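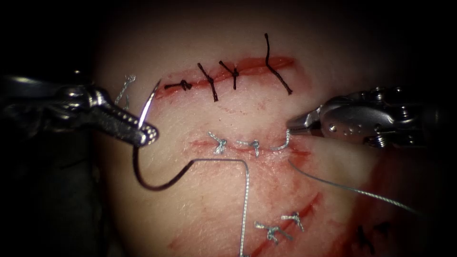 Two Drivers, One Pad

Dean Birkett keeps his needle drivers in a tackle box. He has spent the spring trying to decide which of two jaw designs should go on the arms at Mapplebeck, a small shop that builds and tests tools for robotic surgery training. The test is stitching. Cut a practice pad, close the cuts, write down what went wrong, do it again.

The two designs are called the Ondon and the Nisex, after the projects that paid for them. The Ondon has a coarse jaw surface that bites hard on a needle. The Nisex has a finer one and closes with less force. On paper the coarse jaw should win, and for holding a curved needle steady it usually does. Thread is another matter. "A needle is steel and you can squeeze it," Birkett says. "Thread frays if you look at it wrong."

His sister Phyllis runs the log. By July it held 2671 stitches, each with a line for the grip, the pull and the knot. Slips go in one column and regrips in the next. Regrips turned out to matter more than either of them expected – every time the needle has to be let go and picked up again, it comes back at a slightly different angle.

Most of the camera work falls to Gemma Haslam. The arms carry small cameras near the wrist, and there is a fixed camera for the wider view. She checks the wrist cameras before every session, often with an arm pointed nowhere near a pad. 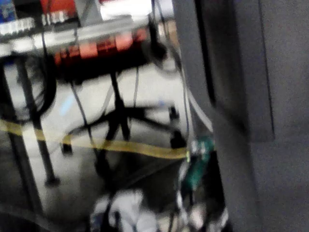 A wrist camera's view of the shop floor, with yellow tape, cables and the base of an office chair.

The close camera is good for watching jaws meet thread. It is poor at showing where the other arm is, and the instrument itself throws a shadow over part of the pad. Haslam wanted to drop the fixed camera early on to save on storage. She changed her mind after 17 sessions, when she found that she kept going back to the wide view to work out which arm had moved first. 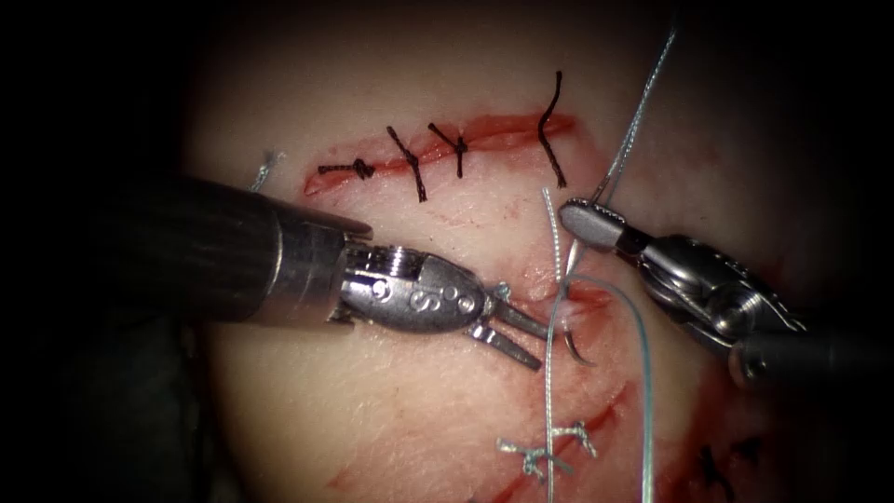
Needle in the pad, with the left jaws open and the right driver gripping pale blue thread.

The controller has been less of an argument. Mapplebeck uses a Zalix unit that Fulgencio Cuevas set up over the winter. He tried it with a stiff setting and a soft one. Stiff gave cleaner needle entry. Soft gave better knots, and the operators said their hands were less tired at the end of an hour. They now start stiff and switch when the needle is through.

Callum Rowbotham does a good share of the driving. He prefers the Nisex, and his numbers are better with it, though Phyllis points out that he has also had the most practice on it. In his last block he closed 44 stitches with two slips. He would like a longer jaw. Birkett would not, as a longer jaw hits the other arm.

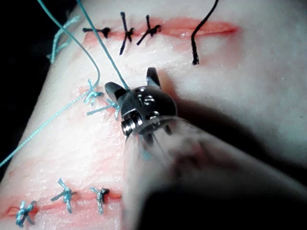

Black knots on the upper cut and teal on the two below, from the wrist camera.

The plan is to keep going until the log reaches 4000, then pick one design and machine a proper set. Birkett leans toward a mixed pair, coarse on the side that drives the needle and fine on the side that handles thread. That means stocking two kinds of spare, and Phyllis has already told him what she thinks of that. Cuevas wants another month with the soft setting first.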